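Accueil Nouvelles Feuilletons Auteurs Contact

Classé dans : Nouvelles courtes, Travail

Le troisième cube

Chez Skuneck, on payait à la démonstration réussie. Loubna Belhaj en devait 200 avant la fin du mois de mai et il lui en manquait encore 6.

Elle tenait les deux poignées de commande, les coudes sur la table. Quand elle serrait la main droite, la pince se fermait. Quand elle tremblait, la pince tremblait aussi, et le tremblement restait dans l'enregistrement. Filali, le chef d'équipe, disait que la machine apprendrait tout, même la fatigue.

La consigne tenait sur une ligne : empiler les cubes. Elle avait descendu le vert sur le rouge trop vite, pensant à son train. Elle ouvrit les doigts, recula le bras et regarda l'écran.
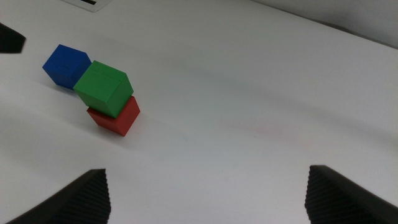 Filali demanda par-dessus la cloison si elle comptait garder celle-là. Il ajouta qu'un essai de travers pouvait servir, à condition de montrer ensuite comment on le rattrape, et que chez Wurum on jetait tout ce qui n'était pas droit, ce qu'il trouvait idiot.

Loubna ne répondit pas. Elle laissa tourner l'enregistrement, rapprocha la pince du cube vert et la referma très lentement. Son train partait dans vingt minutes. Elle prendrait le suivant.

À lire aussi
La nuit à Besimness
Les mains de mon père
Quai numéro 2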